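Parts bench, Arunberg. Gallery page, March

Quick one before I lock up. People keep asking how we sort the small stuff, so I'm putting it all on one page and you can stop emailing me separately. Words first, then the bench. More pictures go up as I get round to them, don't hold your breath.

## What we're sorting

Small components, mixed. They come over from the Stavden store in big tubs with everything in together, good and bad, old stock and new, plus the odd washer and once half a biscuit. Last stock sheet said 3,093 pieces and I don't believe it for a minute. Halldóra Bisgaard did the first tub on her own and got through over 900 in a morning, then went home with a stiff neck. So we slowed down a bit after that.

Two piles only. Keep, and look at again. We did try a third pile for "not sure" and it ended up holding nearly everything.

## The paper

Brown, off a roll, the plain sort. Goes down first, before any bins come out. Small parts skid about on a bare white top and they're murder to see if they're pale. On brown you spot them straight away.

- Matte side up if your roll has a shiny side.
- Cut it a bit short of the table all round. If it hangs over the front your sleeve catches it and that's the whole lot on the floor.
- Smooth it from the middle. Creases hide things.
- When finished, fold it in half and tip the stray bits into a tub. Best bit of the whole job, if you ask me.

One sheet lasts us most of a week. Longer if people would stop writing phone numbers on it (Eyvindur).

## Bins and tray

Went round the houses on this. Started with cardboard boxes, which went soft. Then some lovely clear ones from Telier, very smart, but from where you stand you couldn't tell which was which, and we had a good tub's worth tipped back in the wrong pile. Not naming anyone. It was me.

Now it's colours. Red is look again, yellow is keep. No labels needed, though somebody will want to add labels. Blue for the tray, so it doesn't get mixed up with either.

Tray is for whatever you're working on, nothing else. Fill it, sort it, fill it again. Don't sort straight out of the tub, you dig down and all the little ones sink to the botom and you never see them till the end.

Oh, and plastic bins, cheap ones. They make a noise when a part lands and you do get to like the noise.

## Things that went wrong

Fan heater. Blew the paper up off the table at one corner. Heater now lives by the door.

Mugs on the bench. No more mugs on the bench.

Magnets: somebody brought one in to "speed things up" and it did, in that everything was then in one lump. Took Huia Ruawai most of a Monday to pick apart and she has been very nice about it.

Also two people sorting at once with diferent ideas of what counts as scratched. Agree it beforehand. We keep a bad one taped to a card for comparing, it's on the shelf with the spare bulbs.

## The bench

Paper down, red and yellow out, small components in the blue tray.

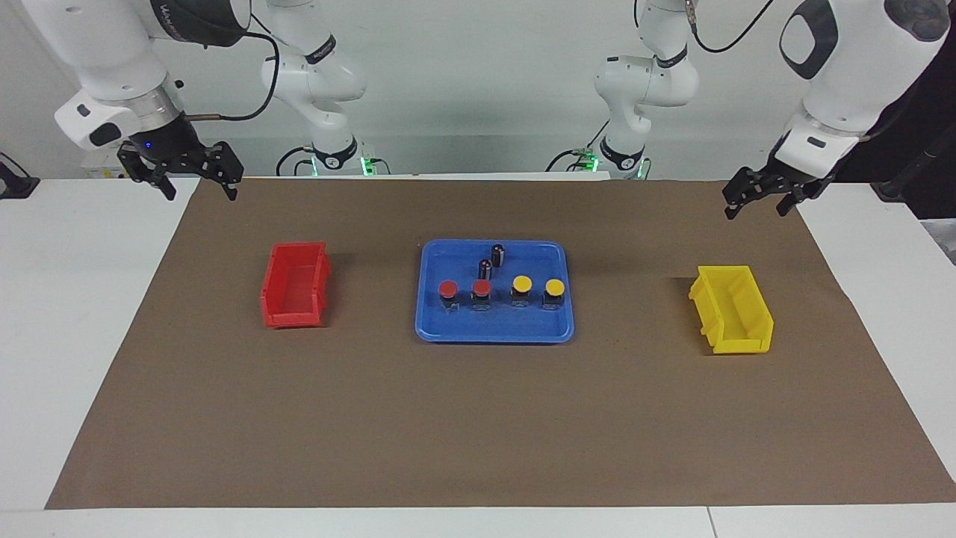
Oluf Eyvindsson wrote in to say we've got the colours the wrong way round, that at Sachdeva red always meant finished and yellow meant have another look, and that anyone coming over from there will put the good ones in the wrong bin for a fortnight before they notice. He'd also like it known that wallpaper lining is cheaper than brown paper and lies flatter.

Fair point on the colours Oluf, but we're used to it now and I'm not swapping. Will put a note on the door for the Sachdeva lot. Lining paper I might try. Bit pale though? The whole idea is seeing the little ones. If you've got an offcut, send it over and I'll give it a go on the next tub.

## Still to add

- the card with the bad one on it
- shelf with the tubs, once it's been tidied
- folding the paper, need somebody with a spare hand
- Kyriaki Balaskas says she has a better picture of the old Telier boxes, waiting on that

Next tubs due from Stavden later in the month, 14 of them if the van's big enough. If you're coming to help, bring reading glasses and something with tight cuffs. Kettle's in the other room. Start is nine, or when I find the key.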